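The Parish Church of Bralholm: Building Phases and Roof Structure

Heidrun Ortner
Course project report, Historic Building Survey
April 4, 2019

1. Subject

The parish church of Bralholm stands on a low ridge north of the Omwood road. It is an aisleless brick building with a square west tower and a polygonal choir. The parish guide treats it as the work of a single campaign. This report tests that claim against the masonry and the roof timbers. Fieldwork was carried out in February.

2. Method

The nave and choir were measured by hand with a laser distance meter and drawn at 1:50. Brick sizes were recorded at nine points on the exterior, all below the level of the window sills, where the 19th-century repointing is least heavy. The roof was accessible from the tower stair. Carpenters' marks were copied onto tracing film and compared truss by truss. No samples were taken for tree-ring dating, as the parish had not given permission for drilling.

3. Masonry

The bricks of the choir are longer and flatter than those of the nave. The change occurs at a straight vertical joint on the north side, directly east of the blocked priest's door. On the south side the joint is hidden by a buttress. The nave wall is not bonded into the choir wall at any level that could be inspected. The nave was therefore built against a choir that was already standing.
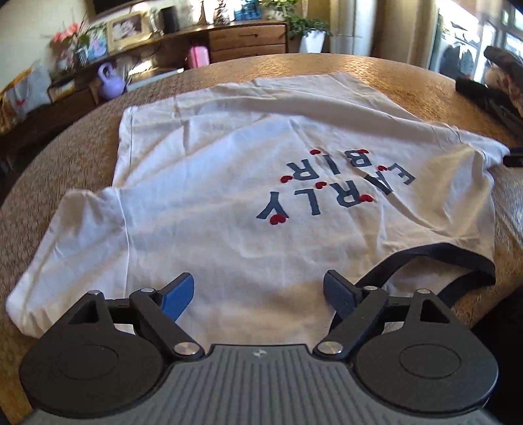
The tower uses the same brick as the nave but a different mortar, with coarser sand and visible lumps of lime. Its east wall rests on the nave gable. A later date for the tower is likely, although the gap may have been short.

4. Roof

The choir roof has four trusses with halved joints and no metal fastenings. The marks run in sequence from east to west. In the nave, three trusses carry marks that are out of order, and two of these have empty mortises that serve no purpose in the present structure. The timbers were probably reused, either from an earlier nave roof or from another building. Kim's survey of the Bondari barns records similar empty mortises, but the timber sections there are smaller.

5. Results

The evidence supports three phases: choir, nave, tower. The guide's single date can apply to the choir at most. The parish account book, item 944 in the district archive, mentions a payment for "the new gable" without a year. Its binding was under repair during the project, and only the typed transcript was consulted.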